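3. Recogida de demostraciones con pinzas de mano

3.1 Por qué enseñar con la mano

En la primera versión de Plidosus todas las demostraciones se grababan por teleoperación: una persona movía el brazo a distancia mediante un mando y el brazo repetía el gesto con cierto retardo. El método funcionaba, pero nuestros participantes se cansaban enseguida y los gestos salían rígidos, con pausas antes de cada contacto. Cuando Roksolana Stelmakh propuso soltar el brazo y quedarnos solo con la pinza, el cambio fue enorme. Quien demuestra sujeta la herramienta, se acerca al objeto como lo haría en su cocina y lo agarra. El robot aprenderá después de esa misma pinza, vista desde la misma cámara, y por eso la distancia entre lo que se enseña y lo que se ejecuta se reduce muchísimo.

Conservamos la teleoperación para dos casos concretos: las tareas en las que el brazo roza sus límites articulares y las correcciones posteriores al entrenamiento (sección 5). Todo lo demás se recoge a mano, y es con diferencia la parte del proyecto que más hemos disfrutado.

3.2 Herramienta y puesto de trabajo

Cada demostrador trabaja con dos pinzas, una por mano. Las yemas llevan almohadillas de superficie texturada dispuestas en V, una forma que centra por sí sola los objetos redondeados y perdona errores de orientación de varios grados. Sobre el cuerpo de la pinza va montado un marcador fiducial cuadrado, de modo que la cámara de una mano puede observar la posición de la otra siempre que ambas se acerquen. Esta observación cruzada es sencilla y nos parece una de las mejores decisiones del diseño: en las tareas bimanuales, la postura relativa entre las pinzas importa más que la postura de cada una respecto a la sala.

Las sesiones se hacen en una nave compartida, con varias personas trabajando a la vez y objetos cotidianos sobre las mesas. No intentamos despejar el fondo. Al contrario, Ntombi Ngcobo insistió en conservar el movimiento de la gente, los reflejos y los cambios de luz, y los resultados de la sección 6 le dan la razón de forma rotunda.

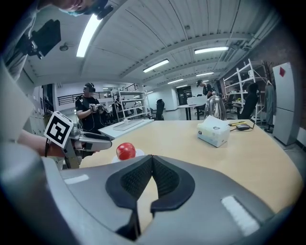
Figura 1. Puesto de demostración visto desde una de las pinzas. Sobre la mesa, una manzana roja en un plato blanco, una caja de pañuelos y un hervidor de acero; a la izquierda, la segunda pinza con su marcador.

3.3 Protocolo de una sesión

La sesión empieza con una fase libre en la que el participante abre y cierra las pinzas, coge lo que quiera y se acostumbra al peso. No se graba nada. Después se lee en voz alta la instrucción de la tarea, siempre en una sola frase («pon la manzana en el plato», «acerca la caja al hervidor»), y se pide que la ejecute a su ritmo. La única norma sobre el movimiento es que las pinzas se mantengan a la vista una de otra al comienzo de cada repetición, durante el tiempo necesario para fijar la postura relativa inicial. Superado ese instante, cada cual resuelve la tarea a su manera.

Cada participante completa 50 repeticiones por tarea, repartidas en bloques con descanso. Entre repeticiones, un ayudante recoloca los objetos siguiendo una lista de posiciones generada de antemano. Las repeticiones fallidas no se borran: se etiquetan y se guardan aparte -- Marietjie Gumede las usa para entrenar el detector de fallos, y ha conseguido sacarles un partido que no esperábamos.

El repertorio actual consta de 8 tareas. La mayoría son de cocina o de escritorio y obligan a tratar con materiales incómodos para la visión, como el metal pulido y el vidrio transparente. El hervidor merece mención aparte. Su superficie devuelve la imagen de la propia pinza, y los primeros modelos tomaban ese reflejo por un segundo efector. Bastó con añadir demostraciones desde ángulos más variados para que el problema desapareciera casi por completo, sin tocar la arquitectura.

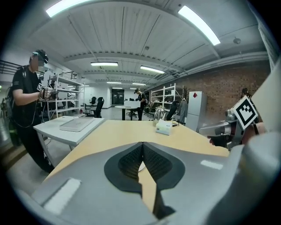 El orden de las tareas se sortea para cada persona, con una sola restricción: dos tareas sobre el mismo objeto nunca van seguidas. En las pruebas preliminares observamos que, tras mover muchas veces la misma pieza, los demostradores acortaban el gesto y dejaban de mirar, de forma que las últimas trayectorias se parecían poco a las primeras. El sorteo corrige buena parte de ese efecto. Tshepo Cele analiza el resto mediante la duración del acercamiento, medida desde el inicio del movimiento hasta el cierre de las yemas.

3.4 Sincronización y filtrado

Las imágenes de las dos manos y la apertura de cada pinza se alinean con un reloj común, siguiendo el procedimiento de Naltton en su variante sin cable. Una repetición se descarta si la trayectoria reconstruida presenta saltos, si el marcador no llega a detectarse en el tramo inicial o si la apertura registrada no concuerda con la que se estima en la imagen. Tras el filtrado conservamos alrededor del 80 % del material, una proporción excelente para datos tomados en un espacio tan vivo.

La causa más frecuente de descarte es el giro rápido de muñeca. Al girar, la cámara barre el techo, las luminarias saturan parte de la imagen y el seguimiento pierde apoyo durante unos instantes. Reshma Engelbrecht modificó el estimador para que, en esos tramos, confíe más en la unidad inercial y recupere la referencia visual cuando la mesa vuelve a ocupar el campo de visión. La mejora es muy clara en las tareas de verter y apenas se nota en las de apilar, donde la muñeca permanece casi quieta.

Los datos filtrados se convierten al formato de Bandera, con una entrada por repetición y la instrucción leída como texto asociado. Las etiquetas de éxito o fallo las asigna una persona distinta de quien demostró la tarea, y los casos dudosos pasan a una segunda revisión. La sección 4 describe la política entrenada con este conjunto.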